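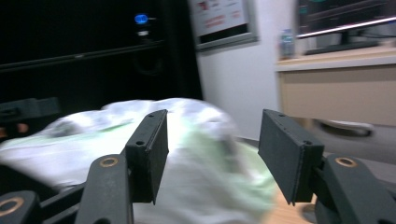
手持夹爪采集装置的设备采购与预算规划
课程项目报告
2021年9月

一、项目背景

本小组的课程项目题目是柔性物体的抓取,对象以布料为主。上学期我们用实验室原有的固定夹具做过初步试验,夹具只能竖直上下,遇到堆在一起的布就很难夹到边。指导老师建议改用手持夹爪,由人拿着做动作,把动作和图像同时记录下来,之后再考虑装到机械臂上。

换方案以后,第一件事是买东西。学院给每个课程项目的设备费有上限,报销流程也长,买错了很难再补。所以我们把采购和预算单独列为项目的一个阶段,由三名组员负责,本报告就是这一阶段的总结。算法和训练部分由另外两名组员另写一份,不在本报告范围内。

报告里的价格都是我们七月询价时得到的,运费和税已经折算进去。询价单原件存在小组共享文件夹,需要核对的同学可以自己查。

二、需求整理

在看产品之前,我们先把需要做的动作写下来,再从动作倒推设备要求。布料任务包括把布从桌面提起、捏住一角展开、把布推到一侧,以及对折。这些动作对夹爪的要求和夹硬物不一样,主要有下面几点。

开口要大。布堆起来以后是一团,夹爪需要先张开跨过去,再往里收。原来的固定夹具开口太小,经常只压在布的顶上。

指面要平,而且要能更换。平的指面夹薄布比较稳,表面磨损以后应当可以单独换下来,不能因为一块指面坏了就整套返修。

连杆关节要有轴套。我们在旧夹具上见过塑料孔直接套在螺丝上转的做法,用一段时间就松,两个指尖对不齐。布很薄,指尖稍微错开就夹不住。

整体重量要适合单手拿。采集一次要连续做很多遍同样的动作,太重的话后半段动作会变形,数据也就不能用了。

相机要固定在夹爪上,并且两个指尖都要在视野里。相机的帧率和快门需要可调,否则手一快画面就糊。

除夹爪以外,还需要一台能连续写盘的电脑、备用存储、布料样品、一批紧固件和一个放置架。场地用的是实验室靠墙的一块区域,桌子和显示器都是现成的,没有列入预算。

三、备选方案

我们比较了三个方案。

方案一,直接购买成品。Vurkomen 提供整套手持夹爪,出厂前校准好,带相机和配套软件。优点是到手就能用,有保修。缺点是价格高,一套就超过我们全部的设备费。另外它的指面和本体是一体的,更换要寄回。小组讨论后认为,这个方案适合经费充足、时间紧的团队,我们不符合。

方案二,购买结构件套件自行组装。Plorari 出售打印好的夹爪结构件,指面、连杆和轴套分开计价,可以单独补购。相机和控制板需要自己配。组装说明写得比较简单,只有几张爆炸图,但零件数量不多,有装配经验的人看得懂。

方案三,全部自己打印和加工。学院的打印室可以免费使用机器,只收材料费,因此账面上最便宜。问题在于打印室要排队,学期中期最紧张,而且轴孔精度不稳定。我们试打了一组连杆,装上轴套后有的偏紧,有的能晃动,需要逐个修孔。如果把返工时间算进去,这个方案并不省。

最后选择方案二作为主体,指面的备件由打印室制作。指面形状简单,对精度要求比连杆低,自己做比较划算,坏了也可以随时补。

四、预算

学院批准的设备费总额为200个预算单位,每个单位的折算方法按学院当年的通知执行。为了方便和其他小组比较,下面统一用预算单位表示。

夹爪结构件,来自 Plorari,共2套,合计100。其中一套用于采集,另一套作为整机备用。一开始有组员主张只买一套,把省下来的钱用在相机上。反对的理由是结构件到货周期长,一旦连杆断裂,整个项目要停下来等。投票后决定买两套。

相机及镜头,来自 Fawzy,合计54。这一项的价格在询价过程中变动过一次,最初的报价不含镜头,我们没有看清楚,重新问过以后才按含镜头的价格登记。建议以后询价时要求对方把每个部件单列一行。

其余的钱用于存储盘、数据线、紧固件、布料样品和放置架,并留出一部分作为机动。机动部分没有指定用途,动用时需要三名采购组员都同意,并在共享表格里写明原因。

电脑没有购买,使用实验室已有的一台。它的写盘速度在测试中够用,但接口偏少,所以加买了一个带独立供电的扩展坞,从机动部分支出。

五、采购过程

询价在七月进行,由 Uyên Phùng 统一发邮件和登记回复。我们给每一家发的是同一份需求表,这样回来的报价可以直接对比。有的供应商只回了总价,我们又补问了明细。

除上面提到的几家以外,Andano 也给了相机的报价。价格比 Fawzy 低,但快门不能手动锁定,随光线自动变化。布料采集时手和布都在动,自动快门会让画面更容易模糊,所以没有采用。它的支架设计比较好,重量也轻,如果以后只需要拍固定视角,可以再考虑。

下单前需要走学院的审批,材料包括需求说明、比价表和供应商资质。我们的第一次申请被退回,原因是比价表里三个方案的内容不一致,成品方案包含软件,套件方案没有包含,审批老师认为不能直接比。修改时我们把软件单独列成一行,自己编写的部分写成零费用并注明工时。第二次通过。

到货以后做了验收。验收的内容是对照清单查件、检查轴套能否顺利压入、检查左右两侧连杆是否对称,以及空载开合。有一根连杆的边缘有毛刺,用砂纸处理后可以正常使用,没有退换。相机单独接电脑测试,确认能够按设定的帧率输出。

六、试用情况和对预算的影响

组装完成后,我们在地面和桌面两种高度都试过。试用的目的是看设备有没有买错,还不是正式采集。

开口宽度满足要求,张开以后可以跨在揉成一团的布两侧。平指面夹单层布没有问题,夹多层布时偶尔会滑,准备在指面上贴一层防滑材料。防滑材料价格很低,从机动部分支出。

图像模糊比预想的严重。手腕转动较快时,背景和布的边缘会拖影。缩短快门以后有改善,但画面变暗,所以可能需要补光灯。补光灯在最初的需求表里没有,这是需求整理阶段的遗漏。现在的处理办法是先放慢动作,同时把补光灯写入下一次申请。

深色的夹爪和浅色的布放在一起,曝光也需要注意。布是白色的时候,自动曝光容易让布的褶皱看不清。我们改为手动曝光,并且在布料样品里增加了几种颜色较深的布。样品用的是普通市售布料,费用不高。

握持方面,组员普遍反映手柄偏细,时间长了手心会酸。我们用打印室的机器做了一个加粗的外套,两个半壳用螺丝夹紧,没有改动原来的结构件。

线缆也有问题。数据线从夹爪后方出来,转身时会拉到扩展坞。目前用绑带固定在前臂上,并换了一根更软更长的线。原来那根线留作备用。

七、易损件和后续费用

采购时容易只看第一次的支出。我们把后续可能发生的费用也列出来,供下一届参考。

指面属于消耗品,贴了防滑层以后消耗的是防滑层,本体可以继续用。建议一次多打印几对,打印时统一放置方向,避免强度不一样。

轴套目前没有看到明显磨损,但使用时间还短,不能下结论。结构件订单里附带了少量备用轴套,用完后可以向 Plorari 单独购买。压入轴套时应使用台钳慢慢压,我们有一次用锤子敲,把连杆孔边敲裂了,最后从备用套件里拿了一根替换。这也说明备用套件是有必要的。

存储的增长速度需要提前算。原始图像如果全部保留,现有的盘很快会满。算法组同意在检查完以后删除废弃片段,只保留有效片段和标定文件。如果下一届要增加相机数量,存储应当和相机同时申请,不能等满了再买。

放置架买的是通用型号,夹爪放上去重心偏前,需要在后面加配重。现在用的是一块旧的金属底板。

八、存在的问题

需求表写得不够细,补光和线缆都没有考虑到。写需求时我们只在纸上推动作,没有拿旧夹具模拟走一遍。如果当时找一个同样大小的纸板模型拿在手里试,应该能提前发现线缆和手柄的问题。

审批被退回一次,影响了下单时间。比价表应当在提交前请指导老师先看。

对工时的估计偏乐观。组装本身很快,标定和调相机用的时间比组装长得多,而预算表里没有体现。虽然工时不占设备费,但会占用采集的时间。

九、下一步计划

继续使用现有设备,进入正式采集。第二套夹爪暂时保持备用状态,不同时投入使用,缺的那根连杆已经补订。

下一次申请的内容是补光灯、存储盘和一批轴套。申请材料由 Uyên Phùng 整理,其他两名采购组员分别负责询价和核对。补光灯需要先借一盏试用,确认亮度和安装位置以后再定型号。

采集结束后,采购组会更新一次支出表,把机动部分的实际用途补全,和本报告一起交给学院存档。

附:共享文件夹内容
需求表(第一版和修改版)
比价表
各供应商询价邮件
验收记录
手柄外套和指面的打印文件
机动部分支出登记表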